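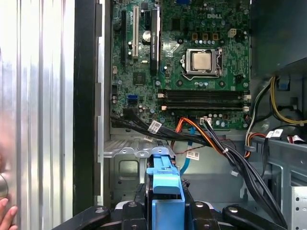
Hilirgate Teardown Team - Robot Learning Group

Filed under: Guides > Data Collection > Desktop Towers

4. Recording your first batch of tower examples

OK, by now you've got Hetik installed and the arm has been through its joint check (section 3, go back if you skipped it, I'll wait). This section is the part I like best, when you get to sit down and drive the thing through a real computer case. We use old office towers at Hilirgate, mostly Dells, and the steps below assume one of those lying on its side with the panel off. Other brands work fine, but your clips and cages will be in different spots.

One word before you start: an "episode" means one complete try at one task, from the start tone to the end tone. A "batch" is 10 episodes on the same machine. The target for a full task set is 500 episodes, and yes, that takes a while. Put some music on.

4.1 Get the case ready

1. Unplug the tower from the wall and hold the power button down for a few seconds. Do this even if somebody tells you it's been on the shelf for months.

2. Take off the side panel. You can stand it up next to the chassis or put it on the rack, but pick one and stick with it for the whole batch.

3. Lay the case flat on the mat with the board facing up. Don't bother lining it up perfectly - a few degrees of twist from one batch to the next is good for the model.

4. Leave the cables how you found them. I know it's tempting to tidy that orange SATA cable out of the way! Please don't. Messy wiring is what the policy will meet out in the world, and Destcombe sends us plenty of it. Barcode labels and zip ties stay on too.

5. Write down what's missing in the case notes. Empty memory slots, no cooler over the CPU, that kind of thing. Hetik has a checkbox for each, and a free text field underneath for the weird stuff.

CAUTION: Never open the power supply housing, and never record an episode that has the gripper reaching inside it. The parts in there can hold a charge after the cord is out.

4.2 Check the wrist view

6. Open the Hetik live window and move the arm to the hover pose. You want both fingertips in view at the bottom, one coming in from each side, with the part you're going for between them or just ahead. For the blue handle task, the handle should sit low and near the middle, and you should still see a good piece of the motherboard beyond it.

7. Look for glare. Bare metal panels and drive cages love to bounce the overhead lights straight back at the lens. If there's a bright stripe across your target, turn the lamp and leave the exposure setting alone.

8. Save the hover pose under the task name. I save mine again after lunch, in case somebody has borrowed the bench.

NOTE: If the view looks soft, wipe the lens with the gray cloth in the drawer. Paper towels scratch it. Ask me how I know.

4.3 Record

9. Press the left pedal and wait for the tone. Anything you do before the tone isn't saved.

10. Bring the fingers down on either side of the target slowly. Open them wider than you think you need to. My early episodes were full of near misses where one finger clipped the edge of the part on the way in.

11. Close, pause for 2 seconds, then carry on with the move. The pause feels silly, but the labeling step uses it to find the moment of the grasp.

12. Press the pedal again to end. Hetik asks for a grade: good, messy or failed. Be fair with yourself! A messy episode that gets there in the end is still useful, and we keep the failed ones in their own folder for the Sequeira grader.

13. Go back to hover, shift the case a little and record the next one.

CAUTION: Hands stay out of the case between the two tones. If you need to steady the chassis or push a cable back, end the episode first and hit the yellow hold button. The arm isn't strong, but those fingers have bolts on them and they pinch.

4.4 Things that will trip you up

If a finger catches a cable, stop. Don't try to wiggle free, because a hard pull can take the connector off the board with it. End the episode, grade it failed, hold the arm and unhook the cable yourself.

If the arm feels heavy or laggy, check that Hetik isn't still uploading the last batch. I lost a whole afternoon to that one in May.

If you see a hand in a clip when you play it back, tag it "hand in view" and leave the clip where it is. Deleting by yourself breaks the numbering, and then the upload fails with an error that says nothing about numbering.

When your batch is done, park the arm, switch off the lamp and go on to section 5 for labeling.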